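Okay, burner cleaning thread, as promised to the four people who asked. I have one of those single-burner tabletop gas stoves and I cook on it way more than is reasonable. 1/

Background: I got mine in February when the oven in my Daltville apartment gave up and the landlord went quiet on me. It was supposed to be a stopgap. Now it's how I do hot pot, pancakes, sad late-night ramen, everything. 2/

And it gets GROSS. There's nowhere for the splatter to go, so it just sits on that flat top and bakes a little more every time you light it. I let mine go for most of a month once and I'm still embarrassed about it. 3/

Before anything else: burner off, canister OUT, let it cool all the way. I know you know. My brother-in-law knew too and he still has a funny-looking eyebrow. 4/

What I use: plain water, a drop of dish soap, one microfiber cloth for wiping and another one for drying. I bought the Prollik degreaser everybody was raving about and it smelled like a swimming pool and left streaks. Went back to soap. 5/

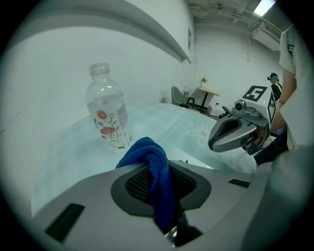 STEP ONE, the top 6/

Damp cloth, and I mean damp, wrung out hard. You don't want water running down into the burner holes. I start at the back and pull toward me so I'm not dragging crumbs over the part I already did. 7/

If something's welded on, lay the damp cloth over it and go do something else for 7 minutes (yes I set a timer, yes it's a weird number, it's how long my coffee takes). Then it wipes right off. Mostly. Caramel is its own problem and I'm not getting into caramel today. 8/

Please don't use the green scrubby side of a sponge on a black top!! I did that on my old Janjua and it looked like a cat had been skating on it. 9/

STEP TWO, the front 10/

Everyone does the top and calls it done. Grease loves the front edge because that's where you're standing with the spoon. Mine has a white body, so every drip of soy sauce shows up like a crime. I fold the cloth over the edge and go side to side, with a corner of it twisted up for the gap behind the knob. Same deal on a stove like this one with the black knob at the front left: the stretch just to the right of the knob, where the blue cloth is, gets its own pass from me every time. Go easy over any warning sticker, too. I rubbed half the words off mine. 11/

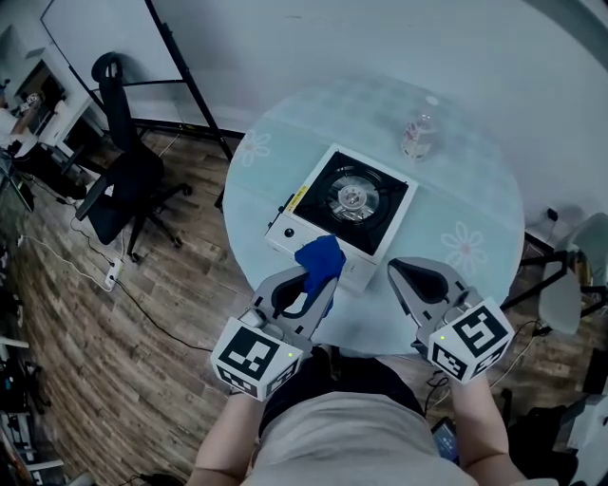
My other big opinion is that you should put something wipeable under the stove. A thin tablecloth in a pale color is great for this, you see every spot the second it lands. The one here is pale blue with white-and-pink flowers and I kind of want it for my own table, which currently wears a very tired striped thing from the Dikport outlet. 12/

STEP THREE, dry it. Second cloth, whole thing, and then leave it alone for a while before the canister goes back in. I usually do mine after dinner and it's ready by breakfast. 13/

Wash the cloths by themselves, no fabric softener, it makes them useless. Ok that's the thread, go wipe your stove. Caramel people, I'll try to do you next week 14/14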